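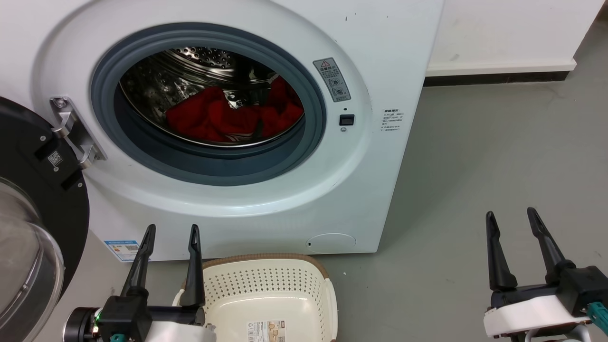

Kurnari Blurbs

README for release 6
Updated Fri 7 August

Contents

Kurnari Blurbs is a set of back-cover and online blurbs for romance, mystery and fantasy novels, each with a few tags added by hand. It comes from Clostenum, a small blog tour service that keeps the text sent in by authors and publishers for each tour stop. Blurbs were used only where the sender signed the reuse form.

The release has 2680 blurbs in English. Of those, 981 also have a short excerpt from the book, usually the opening page or a scene the author picked for the tour. The remaining entries have a blurb and tags only.

Files

blurbs.csv has one row per book.
excerpts.csv has the excerpts, matched to blurbs by book_id.
tags.txt lists the 17 tags with a one-line meaning for each.
changes.txt lists edits from earlier releases.

All files are UTF-8. Fields with commas or line breaks are in double quotes. Some spreadsheet programs will turn book_id into a number and drop the leading zeros, so import that column as text.

Columns in blurbs.csv

book_id: a short code, stable between releases.
genre: romance, mystery or fantasy. A book gets one genre, the one its publisher gave. Paranormal romance is under romance.
series: the series name, or blank for a standalone.
blurb: the text as sent, with giveaway notices, buy links and tour schedules removed.
tags: separated by semicolons.
heat: the sender's own rating, where there was one. Senders used different scales and we did not convert them.

Titles and pen names are left out of the table. They do turn up inside blurbs now and then, mostly in lines like "the second book in the series by," and we left those alone.

How the tags were added

Two readers tagged each blurb separately, working from the blurb and not the book. Where they disagreed, a third reader chose. The most common disagreement was between "second chance" and "old friends." If a blurb says the couple dated before, it gets "second chance," even if they were also friends. "Small town" needs a town that is named or described; a cabin in the woods does not count.

Known problems

Blurbs from box sets were split by hand and a few still run together. Look for rows with a line of asterisks in the middle.

Review quotes were taken out only when they stood at the start or end. Some are still in the body.

The Juška and Numska imprints sent the same blurb for the print and e-book editions of several titles, with small wording changes. Both versions are kept. If you are training a classifier, put them on the same side of your split.

Romance is by far the largest genre. Do not use the genre column to say anything about what sells or what gets published. It shows who booked tours.

Use

Free for research and teaching. Please do not republish whole excerpts on a website or in a book. Short quotes in a paper are fine with the book_id given.

An author who wants an entry removed can write to the address on the Clostenum contact page. Removed entries go out of the next release and their codes are not used again. The next release is planned for October.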